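Thread zu Dosenpfand und Rücknahmeautomaten im Einzelhandel, weil die Frage nach dem Wechsel auf die neue Software öfter kommt. Alles aus Sicht des Betreibers, Stand April. 1/9
3 Kommentare · 12 Mal geteilt

Erkannt wird ein Gebinde über zwei Merkmale: Strichcode und Form. Beide müssen zum Eintrag in der Artikelliste passen, sonst Rückgabe an den Kunden. Unsere Liste hat derzeit 2.907 Einträge. 2/9
1 Kommentar

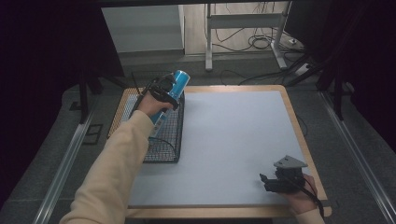
Blauer Zylinder, schwarzer Drahtkorb. 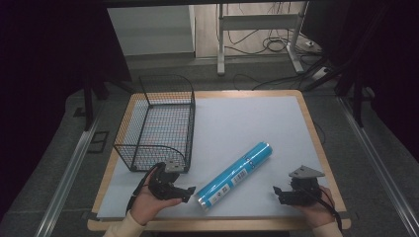
3/9 Artikelliste
Die Liste wird nachts um 2:30 Uhr geladen. Bricht der Abgleich ab, arbeitet der Automat mit dem alten Stand weiter und meldet das nur im Protokoll, nicht am Display. Neue Sorten fallen dann durch. Also morgens zuerst ins Protokoll sehen.
4 Kommentare · 9 Mal geteilt

4/9 Verbeulte Dosen
Eine Delle im Mantel ist meist unkritisch, solange der Code auf einer durchgehenden Fläche liegt. Knickt er an einer Kante, liest der Scanner nur Teilstücke. Beim Flonex dreht die Rolle das Gebinde bis zu fünfmal, danach wird abgewiesen.
2 Kommentare

5/9 Kompaktor
Der Zähler für die Wartung steht ab Werk auf 1.000 Zyklen. Für Einweg-Alu ist das brauchbar. Bei viel PET setze ich ihn herunter, die Messer verkleben früher – vor allem im Sommer.

6/9 Reststoffe
Flüssigkeit in der Dose verfälscht das Gewicht. Modelle mit Wägezelle lehnen ab, Modelle ohne nehmen an und saugen sich die Auffangwanne voll. Die Wanne fasst bei uns 42 Liter und hat keinen Füllstandsmelder.
7 Kommentare · 5 Mal geteilt

7/9 Bons
Jeder Bon trägt eine laufende Nummer, die an der Kasse entwertet wird. Ist die Kasse offline, wird zwischengespeichert. Doppelte Einlösungen tauchen dann erst im Tagesabschluss auf. Petrică Barbu hat dafür ein kleines Skript geschrieben, läuft hier unter dem Namen Vlad.

8/9 Softwarewechsel
Von Fatum auf Otance: Bonlayout und Schnittstelle zur Kasse müssen neu eingerichtet werden, die Artikelliste wird übernommen. Eigene Sperrvermerke gehen verloren – vorher exportieren.
6 Kommentare · 11 Mal geteilt

9/9 Offen ist noch, ob Otance den abgebrochenen Nachtabgleich am Display anzeigt. Im Handbuch steht dazu nichts, Anfrage beim Support läuft.
2 Kommentare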